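Felten Till Guide, Section 4: Setting up your counter for the first time

Okay, you've got the boxes open and you've found the power cord (it's taped under the foam, I missed it the first time too). This section gets you from there to your first real sale. I'm Nouhaila Radwan, and I put tills into small grocery and convenience shops, so what follows is the order I do it in when I'm on my own at six in the morning with the bread delivery coming through the door.

Before you start, have these handy:

Your store number and manager PIN, both on the welcome letter
A roll of receipt paper
One product with a barcode that scans every time (I use gum)
The Wi-Fi password for the shop, and please not the one for customers

4.1 Connecting the till

1. Put the base on the counter with the cable slot facing you, away from the customer side.

2. Plug the receipt printer into the port marked P, then the cash drawer into the back of the printer. The drawer does not plug into the till. I know it looks like it should!

3. Connect the scanner to either of the 2 side ports.

4. Plug in the power last and hold the button until the light turns green.

CAUTION: Don't plug the cash drawer cable into a phone or network socket. The plug fits, which is the annoying part, and you can damage the drawer.

4.2 Signing in and loading your products

1. Enter your store number, then your manager PIN.

2. Tap Products, then Load Starter List. You'll get 237 everyday lines with names and tax settings already filled in, but no prices.

3. Leave the screen alone until it says Ready. It looks frozen for a bit in the middle and it's fine, go make a coffee.

4. Scan your test product. If the name comes up, you're in good shape. If you get code 352, the scanner is talking to the till but the list hasn't finished loading, so go back to step 3.

Note: If you're moving over from Kombo, export your price file there first and use Import Prices instead of the starter list. Doing both gives you two of everything, and Ehab Nasr on our support desk has spent whole afternoons cleaning that up for people (sorry, Ehab). 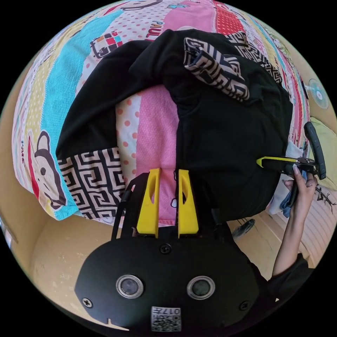 4.3 Prices and shelf labels

1. Tap Products, then Missing Prices. I go department by department and start with dairy, as that's where the prices move most.

2. Type the price and tap Next. There's no save button, it saves as you go.

3. When a department is done, tap Print Labels and pick the label size that matches your shelf strip.

4. Print one label and hold it up to the shelf before you print the rest.

Multi-buy offers are under the Offers tab, and each one needs an end date. Poonam Ahuja runs a shop I set up in December and she likes to put them all on the same date so there's only one changeover to think about. I've started doing the same.

CAUTION: A price change goes live at the till right away, even if the old label is still on the shelf. Make changes before you open or after you close whenever you can.

4.4 Adding your staff

1. Tap People, then Add.

2. Give each person their own PIN. Sharing one feels quicker, but then the end-of-day report can't tell you who rang up what.

3. Pick Cashier or Supervisor. Cashiers can sell and reprint receipts. Supervisors can also do refunds and open the drawer without a sale.

4. Have each person sign in once while you're standing there.

4.5 A practice sale

1. Tap the menu and turn on Practice Mode. The top bar turns orange.

2. Scan something, take cash, and check that the drawer pops and the receipt prints.

3. Do it again as a refund.

4. Turn Practice Mode off. Check that the bar is back to gray before you serve anyone, because practice sales don't go into your totals.

If the drawer stays shut in step 2, check its cable at the printer end. If the receipt comes out blank, the paper roll is in backward, so flip it over and try again. Card payments have their own setup and you'll find that in Section 5.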